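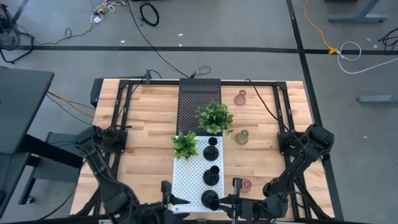 Le règlement de la coupe Jireo tenait en une page, et c'était bien là le problème. Thème de l'année : « la nature morte ». Il fallait qu'une machine à deux bras compose, sous les yeux d'un jury, un arrangement d'objets domestiques qui témoigne, je cite, d'une intention. Nous étions en deuxième année à l'institut Ginting, nous savions calculer une cinématique inverse et personne ne nous avait jamais parlé d'intention. À la mi-journée, le bras droit tenait le troisième gobelet noir, en bas de la plaque blanche, et les deux autres s'alignaient derrière lui jusqu'à la grosse plante verte. Rizal Khoo était assis par terre et regardait tout cela depuis un moment.

– Ça manque de tension, dit-il.

Je lui répondis que j'avais vérifié la tension, qu'elle était correcte. Il me regarda avec beaucoup de bonté.

Rizal était notre directeur artistique. Le poste n'existait pas au début. Il avait été créé pour lui en février, après l'affaire de la butée mécanique, afin qu'il ne touche plus aux vis. Il avait accepté avec une modestie que nous aurions dû trouver suspecte, et dès le lendemain il était revenu avec un livre de la bibliothèque sur la peinture hollandaise, dans lequel il manquait les planches en couleurs.

– Les gobelets en ligne, c'est une file d'attente, reprit-il. On dirait qu'ils vont à la poste.

– Ils sont en ligne parce que les trous de la plaque sont en ligne.

– Chardin aussi avait des contraintes.

Solveig, qui écrivait le code du bras gauche, demanda qui était Chardin et dans quel groupe de TD il était.

Il faut dire un mot du barème. Une prestation valait au maximum 1 000 points. Le temps imparti était de 59 secondes, chiffre que les organisateurs n'ont jamais voulu commenter. On gagnait des points pour chaque objet posé debout, on en perdait pour chaque objet couché, et l'on en perdait énormément pour le verre cassé, d'où la place des vases dans notre stratégie : sur le bois, à droite, loin de tout, comme des invités fragiles qu'on installe près de la porte. Restait la rubrique « intention », notée à la discrétion du jury. Nous l'avions d'abord prise pour une faute de frappe.

– Le rose, dit Rizal. Le petit rose, là. Il faut qu'il entre.

– Il n'entre pas, dit Solveig. C'est du verre.

– Il doit entrer en dernier. On ne l'attend plus, et il entre.

Je fis remarquer que la pince fermait avec une force que nous avions réglée pour les gobelets, et que le petit verre rose n'y avait pas été consulté. Rizal prit une note. Il prenait beaucoup de notes. Je les ai lues plus tard, il dessinait des canards.

Il y avait aussi la question Biltau. Biltau était le nom de notre planificateur de trajectoires, hérité de la promotion précédente avec un fichier d'explications qui disait en tout et pour tout : « Ne pas lui donner d'objets trop proches. » Proches de quoi, on ne savait pas. De la retraite, disait Solveig. Quand deux objets étaient trop proches, Biltau ne signalait pas d'erreur. Il réfléchissait. Les bras restaient en l'air, coudes levés, et au bout d'une minute il rendait une trajectoire parfaitement valable qui passait par derrière, très lentement, à la manière de quelqu'un qui traverse une rangée de cinéma en s'excusant.

Le soir des qualifications, l'équipe Flunau passa juste avant nous. Flunau était une école privée, avec des polos. Leur machine composa une corbeille de fruits en moitié moins de temps qu'il n'en fallait, pivota chaque poire pour présenter son bon profil et salua. Je n'exagère pas : les deux bras s'inclinèrent. Le public applaudit. Un membre du jury, un monsieur à écharpe en plein mois d'août 2024, écrivit longuement quelque chose.

– C'est vulgaire, dit Rizal.

Il était devenu très pâle.

On nous appela. Nous avions tout réinstallé à l'identique, la grande plante à la limite du noir et du blanc, ses feuilles débordant un peu sur le blanc, la petite dans son coin, et les gobelets à côté, en réserve, pour que le bras droit vienne les prendre. Le règlement nous interdisait de parler pendant l'épreuve. C'est la seule disposition du règlement que je regrette de voir si peu appliquée dans la vie courante.

Le premier gobelet fut posé sous la grande plante. Debout. Le deuxième, au milieu. Debout. J'entendais Solveig respirer par le nez. Le troisième descendit à sa place, la pince s'ouvrit, et je crus que c'était terminé, puisque le programme que j'avais relu la veille s'arrêtait là.

Le bras repartit vers la droite.

Je me tournai vers Solveig, qui se tourna vers Rizal, qui regardait le plafond. Il avait donc appris à modifier le fichier de séquence. Pendant tout un semestre nous l'avions tenu éloigné des tournevis en laissant sa session ouverte.

La pince s'arrêta au-dessus du petit verre rose. Puis elle s'arrêta pour de bon. Elle devait passer entre la bouteille verte et le troisième gobelet, que Rizal, dans son souci de tension, avait fait poser plus près du bord. C'était trop proche. Biltau réfléchissait.

Je ne sais pas si vous avez déjà assisté à vingt secondes de réflexion dans un gymnase. On entendait un ventilateur. Au premier rang, un enfant demanda si c'était cassé et sa mère lui dit chut, avec un respect qui me fit de la peine. Les deux bras étaient suspendus de part et d'autre de la table, face à la plante, et les gobelets attendaient au milieu. L'homme à l'écharpe avait posé son stylo. Il se pencha en avant.

Le signal retentit. La machine n'avait pas bougé.

– Expliquez-nous, dit l'homme à l'écharpe.

Solveig ouvrit la bouche. Elle allait parler de l'espace des configurations, je la connais, elle aurait été exacte et nous aurions été éliminés. Rizal fut plus rapide.

– C'est l'hésitation, dit-il.

Il y eut un silence.

– Le verre est en dehors de la composition, continua Rizal. Il l'a toujours été. La machine le désire et y renonce.

– Y renonce, répéta l'homme à l'écharpe.

– À cause de la bouteille.

J'ai beaucoup repensé à cette phrase. Sur le plan technique elle était irréprochable.

Nous avons eu le maximum en intention. Flunau a eu presque rien, avec la mention « démonstratif ». Leur entraîneur a demandé à relire le barème, puis à parler à quelqu'un, puis où il était garé. Le prix des qualifications était de 1 000 euros, versés à l'institut, qui en a fait repeindre une porte.

Dans le train du retour, Solveig a changé le mot de passe de Rizal et le lui a donné quand même, parce qu'il restait la finale et que le jury serait le même. Elle lui a demandé ce qu'il comptait faire renoncer à la machine, cette fois. Il a dit qu'il y réfléchissait. Il avait le livre hollandais ouvert sur les genoux à l'emplacement d'une planche arrachée.

– Le vase, a-t-il dit un peu avant la gare. Celui du fond, avec le col étroit. Mais il faudrait que ce soit le bras gauche.

– Le bras gauche n'atteint pas le vase, ai-je dit.

Il a pris une note.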